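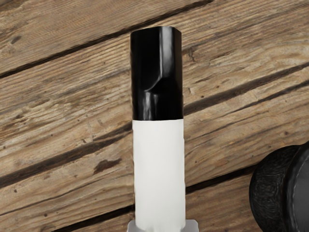
Für wen ist der Datensatz Luvik gedacht?

Für Leute, die einen Roboterarm an einen Arbeitsplatz stellen wollen, an dem bisher von Hand einsortiert wird, und die vorher wissen möchten, worauf sie sich einlassen. Das können Programmierer sein, aber genauso Schichtleitungen oder der Betriebsrat.

Luvik -- Simulierte Abläufe vom Packplatz
Version 2

Worum es geht

Ich arbeite bei Flisex in Drundelville, wir stellen Schreibtischsets zusammen: Becher, Stifte, Karton drum, fertig. Das machen bei uns 14 Leute, und ich habe selbst lange genug am Tisch gestanden, um zu wissen, wie sich der Nacken am Freitag anfühlt. Als dann die Idee aufkam, das Einstecken der Marker einem Arm zu überlassen, wollte ich das erst mal in der Simulation sehen (und die Kolleginnen und Kollegen wollten das auch, teils mit verschränkten Armen!). Daraus ist Luvik entstanden.

Die Aufgabe klingt lächerlich einfach: Marker greifen, über den Stiftebecher bringen, loslassen. Wer es mal einem Greifer beibringen wollte, denkt danach anders über die eigenen Hände. Der Marker steht schräg, der Rand vom Becher ist im Weg, und ein paar Millimeter machen den Unterschied zwischen sauber einsortiert und quer über den Tisch gerollt.

Was drin ist

Der Datensatz enthält 925 Durchläufe, alle gerendert, kein einziger vom echten Packplatz. Zu jedem Durchlauf gehören die Kamerabilder, die Gelenkstellungen, der Zustand des Greifers und ein kurzer Aufgabentext auf Deutsch. Außerdem eine Notizdatei, in die wir reingeschrieben haben, was uns beim Durchsehen aufgefallen ist. Die ist ziemlich ungleichmäßig, mal steht da ein halber Roman und mal nur "naja".

Ordner:
bilder -- Einzelbilder, nach Durchlauf sortiert
zustand -- Gelenke und Greifer als CSV
texte -- die Aufgabentexte
notizen -- siehe oben
villa -- die Szenendateien

Villa heißt bei uns die Simulationsumgebung, weil der erste Entwurf vom Raum so vornehm aussah. Der Name ist geblieben, der Raum ist inzwischen schlichter. 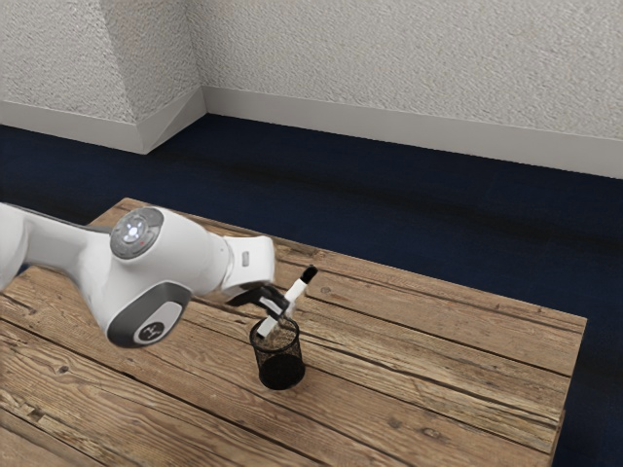 Was macht der Mensch am Packplatz, wenn der Arm die Stifte einsteckt?

Kontrollieren, nachfüllen, Kartons falten und eingreifen, wenn etwas klemmt. Die Arbeit wird körperlich leichter, verlangt dafür aber mehr Aufmerksamkeit und eine ordentliche Einweisung.

Was sich bei uns ändert

Das ist der Teil, nach dem ich am häufigsten gefragt werde, deshalb steht er mit in der README. Geplant ist erst mal ein Tisch mit Arm, die anderen bleiben, wie sie sind. Wer dort arbeitet, wechselt nach einer halben Schicht, das haben wir uns so gewünscht und auch bekommen. Am Stundenlohn ändert sich nichts. Offen ist noch, wer einspringt, wenn der Arm steht und der Lkw um 16 Uhr trotzdem vor dem Tor wartet -- da hätte ich gern eine klarere Antwort als "das findet sich dann".

Ein Kollege vom Nachbartisch meinte, er hätte lieber einen Arm zum Kartonfalten. Ich ehrlich gesagt auch! Falten ist aber deutlich schwieriger zu simulieren, Pappe benimmt sich in Villa wie nasses Papier. Kommt vielleicht in einer späteren Version.

Bekannte Macken

Die Tischplatte in der Simulation ist altes Holz mit Rissen und Astlöchern, unsere echten Tische sind glatt und grau. Wer ein Modell nur mit Luvik trainiert, sollte also mit anderen Oberflächen nachlegen.

Das Licht ist sehr gleichmäßig. Bei uns in der Halle scheint morgens die Sonne quer rein, davon ist im Datensatz nichts zu merken.

Glänzendes Schwarz macht Ärger, die Reflexe verwirren manche Erkennung. Einfach ein paar Bilder selbst anschauen, bevor man den Zahlen glaubt.

Menschen kommen nicht vor. Für Fragen der Arbeitssicherheit taugt Luvik deshalb überhaupt nicht, bitte wirklich nicht dafür hernehmen.

Benutzung

Archiv entpacken, Ordnerstruktur so lassen, das Leseskript im Hauptverzeichnis starten. Im alten Stand waren Umlaute in den Aufgabentexten kaputt, seit April ist das behoben. Wer noch eine ältere Kopie hat, lädt am besten nur den Ordner texte neu.

Weitergeben und verändern ist erlaubt, solange Luvik als Quelle genannt wird. Fehler bitte mit der Nummer des Durchlaufs melden, sonst suche ich mir einen Wolf.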